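Laundry log, spare bed

19 Aug 2026

Two loads today. First load was the Ferel sheets and pillowcases, second was shirts and the slate-blue things that cannot go in with anything pale. Spin at 1000 on both. The machine offers a higher setting, but the creases it sets in cotton take longer to get out than the extra drying time saves.

Detergent: Jellico powder, level scoop, no softener. I stopped using softener on the towels in October of last year and on everything else shortly after. Towels absorb better. The shirts feel no different once they have been worn for an hour.

Drying. Sheets on the outside line, shirts on the rack in the hall with the window open. The rack still leans to the left. I tightened the lower hinge screw again and it held until the third shirt. The thread in the plastic is worn and the screw only bites at an angle. A slightly longer screw might reach fresh material, or it might split the leg. Left it for now and put the heavier items on the right side, which balances it well enough.

Line-dried sheets were stiff at the hems. I shook them out before bringing them in and folded them in thirds lengthwise, then in quarters. The fitted one went the usual way: corners nested, the curved edge turned in, then folded to the same width as the flat one. It is never as square as the flat one and I have stopped refolding it to make it so. It goes at the bottom of the stack where the shape does not matter.

Folding surface. I have gone back to using the bed for this. The table in the kitchen is the right height but too narrow for anything with sleeves, and there is always something on it that has to be moved first. The bed is low, so it is harder on the back, but a garment can be laid out in full without any part hanging over a side. The olive sheet helps. It has enough texture that fabric stays where it is put. The old satin cover from Trindine was useless for this - one side of a shirt would slide while the other side was being folded.

Sequence for the shirts, written down because I changed it again:

Shake once, holding at the shoulders.
Lay face down, collar away from me.
Smooth from the center out to the sides, flat hand, no pulling.
Take the two lower corners and draw them apart until the hem is straight, then stop.
Sleeves in, sides in, bottom up to the collar.

The fourth step is the new one. Before this I was smoothing the whole back and expecting the hem to follow, and it did not. The hem has its own tension from the double stitching and curls a little after washing. Setting the hem first gives a straight reference line and the sides can be folded parallel to each other. If the corners are pulled too hard the fabric ripples on the diagonal and it has to be smoothed again, so there is a limit to how much force is useful. Fairly little is needed.

Collars are still a problem. The knitted ones lie down. The stitched ones stand up whatever I do, and the folded stack tilts toward that end. I tried alternating the direction of every second shirt, collar to hem, and the stack came out level but looked wrong in the drawer, and I could not tell which shirt was which without lifting them. Back to all collars one way.

Blue cloth, last item out of the second load:
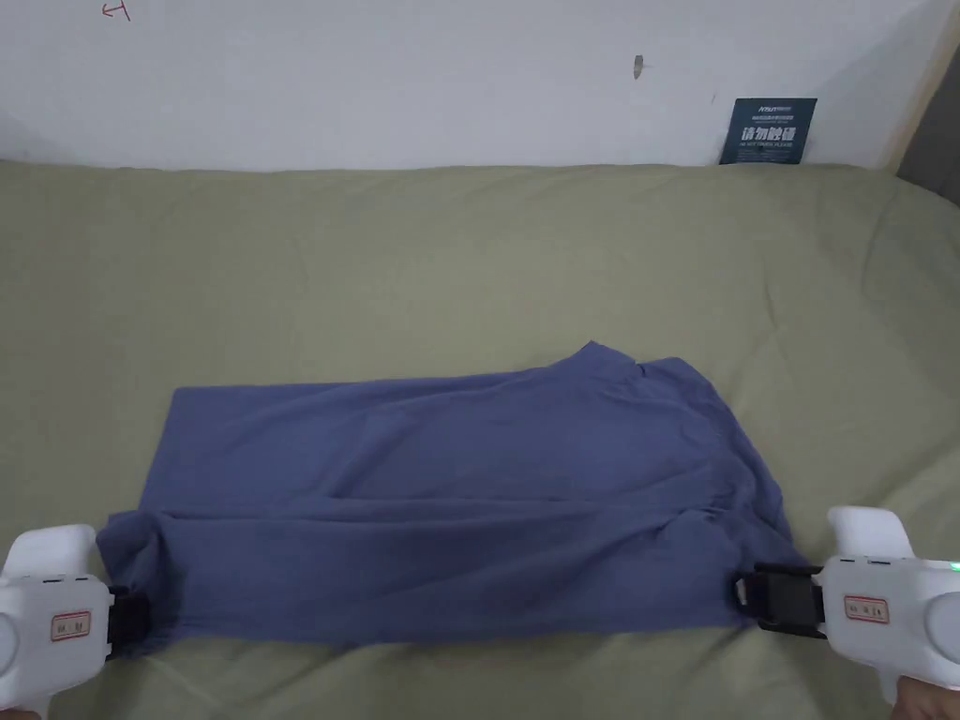 Page last changed: 19 Aug 2026

Lower edge set between the two corners, slightly taut. Soft creases still running on the diagonal across the surface, and the right side bunched up into a peak that would need laying down before any fold. The long edge at the far side was fairly straight along the left and middle. The seam shows faintly on the right and is a reasonable line to check against.

Ironing: none. The diagonal creases in this fabric are shallow and I do not consider them worth heating the iron for. The Amarasinghe shirt is another matter. It is a heavier weave and any fold left in it overnight is there for the week, so it went straight onto a hanger, top button closed.

Drawer space. The second drawer is full again. The blue items now go on the left, the gray ones on the right, and the work shirts that I no longer wear have been moved to the box under the bed. I should decide about that box. It was meant to be temporary and it has been there through two changes of bedding.

Powder is low, nine scoops or so by the look of the carton, although I have been wrong about that before - the bottom of the carton packs down hard and yields more than it seems to. Will buy the larger one next time if the shelf will take its height. Need to measure the shelf.

Also to do: clean the lint filter, wipe the door seal, find a longer screw for the rack. The pillowcases are still on the line and the sky is getting dark over that side, so those first.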